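Workshop tips for the gripper club

These tips are for members of the Tultotby student club who are getting ready for the household task in the Jitow competition. Most were collected by Jeferson Fagundes, who runs the practice hours.

Setting up the table

1. Keep the table plain. Two books in a stack, a small plant in a white pot and one more small item are plenty for a first session.

2. Put each object back in its starting place between attempts. Pencil dots on masking tape work well and peel off afterwards.

3. Look at the finger pads before you begin. Wipe the mesh with a barely damp cloth - no spray cleaner, as it leaves a film. Open and close the fingers a few times over bare floor.

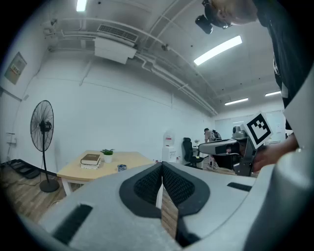

4. If two people are practising in the same room, agree who goes to the table first. Hold your gripper low while you wait and keep your sleeves off the marker card.

5. Practise the stack slowly. Take the top book by its short side, lift it clear, then turn. Going in from the long side tends to drag the lower book along.

Holding two grippers

Start with your elbows close to your body and both tools pointing forward. Stand back from the table until your arms feel easy, then step in. Keep the marker cubes facing outwards and try not to cross your wrists.

A roll of tape lying flat is harder than it looks. Put one finger pad inside the ring and the other outside, and close gently. The plant is best held by the pot.

Check the floor as well. Cables should run along the wall where they can, and any that cross the room need taping down.
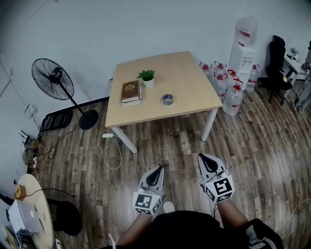

How long should one practice turn last?

Seven minutes is enough for most new members. After that the wrists get tired and the fingers start to close too early, so swap with a partner and write up your attempts while you rest.

Packing up

Loosen the Urquhart straps before you put the grippers in the box, and lay the marker cubes on foam. Spare pads are in drawer 19. Sign the sheet on your way out.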